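Erport Walkers list digest
3 min read

Search the archive Go

From: Pravesh Botha
Re: what do you listen to on the long flat bits?

Hi all,

Jumping in on Nokuthula's question, seeing as I've been boring my family with this for months and you lot can't get away. My whole kit is a phone and some very bright green wired earphones, and I'm not going back to the wireless ones!

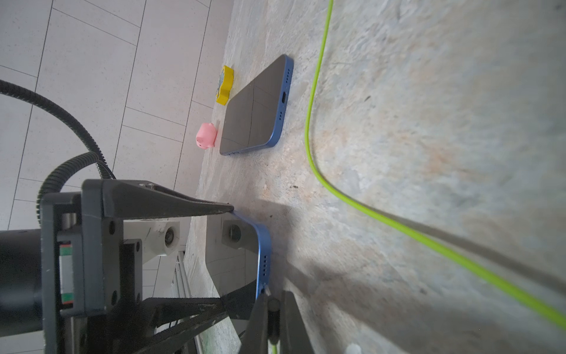
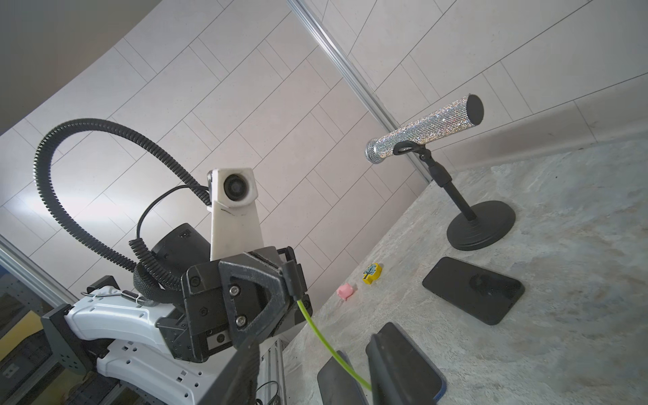
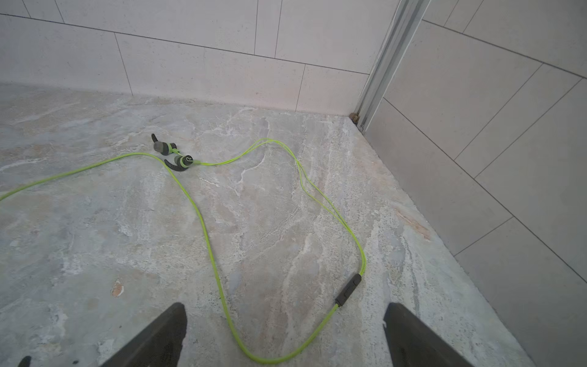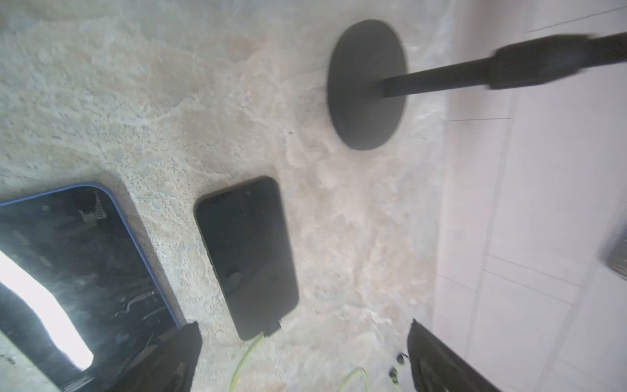

Erport Walkers Digest, Vol. 12, Issue 8

On the August walk Nokuthula Du Plessis wrote:
> Does anyone listen to anything on the rail trail between
> the weir and Sinaga? I love the group but I do that stretch
> on my own most mornings and it's dead straight for ages.
> I tried a meditation thing and nearly walked into a cow.
> Audiobooks? Radio? Also is it rude to have earphones in
> when you pass people?

Right. Audiobooks, for me, but long ones. I started with thrillers and kept having to stop in the arvo heat to work out who'd been murdered, so now it's history and the odd sea voyage. The one I'm on at the moment is over 400 pages in the paper version and I reckon it'll see me through to spring if I only play it on the trail (that's my rule, no cheating in the car, though I did cheat once on the way to the tip).

The library app is free with your card. You get three weeks, and if there's no queue it'll let you renew. The catalogue isn't huge, 3,000 titles or so when I last looked, and a fair whack of that is kids' stuff, but the biographies are good. Download at home on the wifi! There's no signal past the second cattle grid and you'll be stuck with the magpies.

Speed: I have it a smidge faster than normal. My sister-in-law does double and everyone sounds like a race caller.

As for rude, I take one ear out when I see someone coming and say g'day. Same for crossing the road at the Todomis turnoff, where I'd have both out, full stop. The utes come round there at a fair clip and you won't hear them over chapter nine. Cyclists as well, and half of them don't have a bell.

If you want something shorter, the community station does a gardening hour at half past seven which fits the walk to the weir and back nearly to the minute. Last time they spent most of it on citrus gall wasp and I came home and attacked the lemon tree with the good scissors. It's sulking.

Does anyone else remember the name of that shearers' cook memoir someone raved about at morning tea? Green cover, I think. I wrote it on my hand and then did the dishes.

See you at the weir car park, I'll bring the thermos.

Pravesh

Get the digest in your inbox. Enter your email to subscribe. Unsubscribe at any time.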